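特集 小物の居場所
赤い石の天板と、壁のかごと、名前のない鍵

締め切り前なので駆け足で。プルケルゲイト通りの裏手、アントニアディス館の奥のひと間。土曜の朝に入って、昼すぎには出た。メモは12枚、半分は自分でも読めない字。

今回のテーマは小物。家具でも家電でもなく、名前をつけて分類するほどでもない、手のひらに乗るあれこれ。庭の道具、鍵、クリップのたぐい、ふわふわした何か。どの家にもあって、どの家でも行き場がない。引き出しに入れれば忘れるし、出しておけば散らかる。編集部の机も同じ。私のペン立てには去年からネジが3本入っている。何のネジかは不明。

まず天板の話から。赤茶の大理石の柄、白い筋。つやがある。小物を置く面としては、派手といえば派手。最初は正直、うるさいかなと思った。ところが紫が映える。ピンクも映える。白木の机に置いたらおもちゃっぽく見えそうな色が、濃い赤茶の上だと妙に落ち着く。
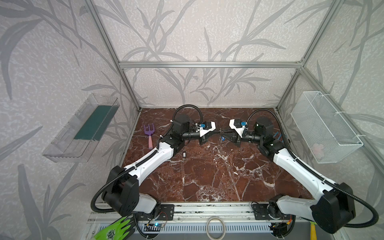 赤茶の天板に、紫の小さな熊手。歯は3本、柄は淡いピンク。

熊手。庭のものを室内に、というのは好みが分かれるところ。私は賛成派。鉢植えが2つ3つあるだけの家なら、道具箱を用意するより手の届くところに1本、で足りる。使ったら土を落として拭く。それだけ。プラスチックなら錆の心配もないし、軽い。色で選んでいい道具だと思う。緑の中に落としても紫ならすぐに見つかる。うちの緑の熊手は2回なくした。2回とも植え込みの中。

壁紙のことも書いておきたい。淡いグレーの地に、濃いめのグレーで葦や草の葉。大きな柄で、奥の面から左右まで葉が流れる。グロスターノの見本帳をめくると似た系統がいくつもあって、名前がどれも覚えられない。色数をしぼった葉の柄は、小物の背景にちょうどいい。花柄だと負ける。真っ白だと、今度は掛けたものが浮く。狭いところに大柄を貼るのは勇気がいるけれど、グレー同士の濃淡ならうるさくならない。迷っている人は、まず1面だけでも。

次、壁の使い方。天板の上に全部置くとすぐに埋まる。これは広さの問題というより癖の問題で、空いている面があると人は置く。私は置く。だから壁に逃がす。左に透明なトレー、右に白いワイヤーのかご。高い棚もいらないし、扉もいらない。中身が見えるというのが大きくて、見えていれば同じものを二度買わずにすむ。スポンジの買い置きが家に5袋ある人間が言うのだから信じてほしい。

かごの留め方は白い結束バンド。かごも白なのでほとんど気にならない。ガルネオの売り場で棚1段ぶん立ち読みならぬ立ち見をしてきたけれど、専用金具はどれも立派すぎた。バンドなら余りを切っておしまい。位置が気に入らなければまた切って付け直す。賃貸の人は、壁に直に穴をあける前に、まずフレームや柱になるものを探すこと。 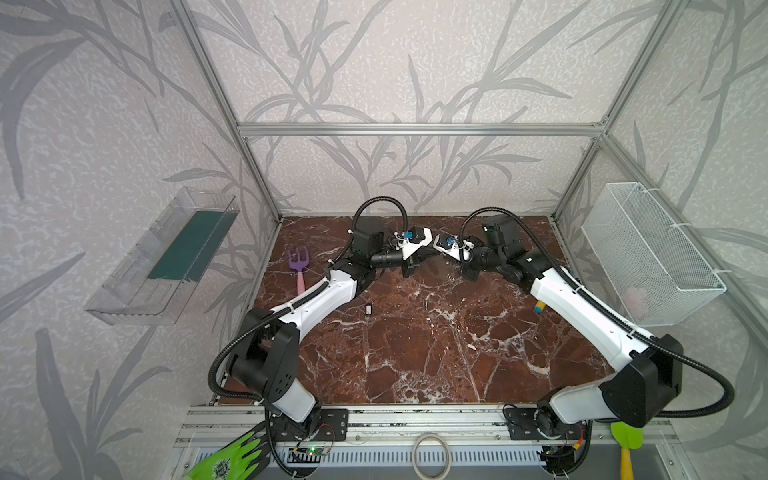 で、やわらかいものは上、固いものは下。これは自宅で試して続いている数少ないルールのひとつ。ふわふわしたものは天板に置くとほこりを連れてくるし、水けのあるものの隣だとすくに吸う。かごなら風が通る。スポンジは透明な入れ物に寝かせておくと、くたびれ具合が横から見えるので替えどきを逃さない。立てる派もいるでしょうが、私は寝かせる派。倒れてくるのが嫌いで。

固くて小さいものは逆に、かごに入れると網目から落ちる。クリップ、金具、短い筒状のもの、キャップのついた何か。こういうのは平らな面に、間をあけて置く。まとめて小皿、というのもよくやる手で、悪くはない。ただ小皿は必ず山になる。山になると底のものは存在しないのと同じ。うちの小皿の底からは、前の前の家の玄関の鍵が出てきた。

鍵といえば、タグ。青い楕円のプラスチックに、白い窓。文房具屋でも金物屋でも見るあの形。窓に何と書くかで毎回止まる。「玄関」と書けば落としたときに怖いし、「物置」と書いても結局どの物置だかわからなくなる。白いまま、色だけで覚えるという手がある。青は外、赤は中、とか。銀色の鍵は形が似たり寄ったりなので、色の助けは本当にありがたい。石の柄の上だと銀は紛れる。青はまず紛れない。

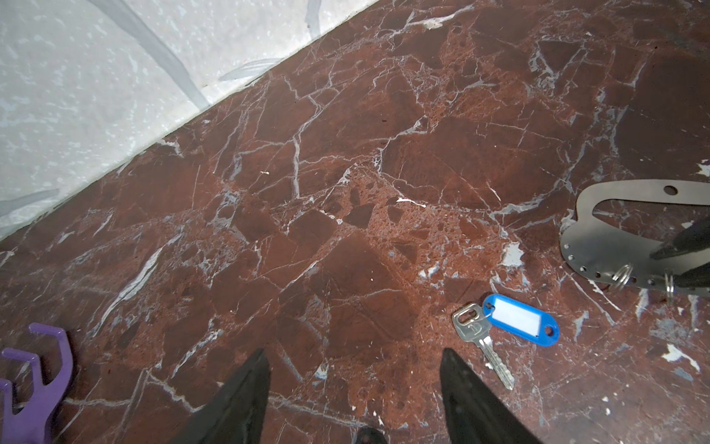 60分でやる小物の仕分け

自宅でやるならこの順番。朝でも夜でもいい。お茶は先にいれておく。途中で台所に立つと、そこで終わる。

最初の12分。引き出しひとつぶんを、全部平らな面に出す。重ねない。考えない。濃い色の面が使えるならそちらで。淡い色のプラスチックが見つけやすいい。

次に、やわらかいものだけ抜く。布、毛足のあるもの、スポンジ。かごへ。かごがなければ、とりあえず洗濯ネットでもいい。見た目は我慢。

残りは固いもの。ここで手が遅くなる。正体のわからない部品が必ず出るので、捨てるかどうかはその場で決めないこと。封筒に入れて、外に月だけ書く。8月、とか。次の8月まで開けなければ、さよなら。

鍵は最後。1本ずつ実際に挿して確かめる。どこにも合わない鍵は、白いタグをつけて別にしておく。うちには2本ある。まだ捨てられない。

時間が余ったら天板を拭く。つやのある面は乾いた布で仕上げると筋の白がきれいに出る。余らなかったら、拭くのは明日。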